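Open day at the Medulum store lab, August 24, 2024

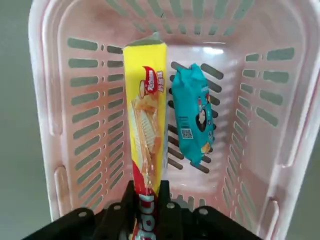
Brultura opens its doors to the public twice a year, in January and again in the dead heat of summer, and the summer visit is the one with free parking. The Medulum is their practice supermarket: a gray floor, 6 short aisles and no way to pay for anything. Kirsten Eskildsen led our group and spoke about shopping baskets with a devotion most people save for their dogs. The pale pink ones have long rounded slots in the walls and a fat rim, and she has opinions on both. Snacks get a lot of her attention too, like the tall yellow packet with the layered biscuits on the front, which had me thinking about lunch by 11.

Lunch was 50 minutes off and came from the Plodonska, a cafe in the loading bay with 200 chairs and one toaster. I had the soup. I'd have it again – but only there, and only if the toaster line was that long.

The afternoon talk by Troels Steinarsdóttir covered shelf heights. It ran to 115 slides, and the man next to me took notes on all of them. Bus 6 back to Skinner leaves from the far gate, so allow time for the walk.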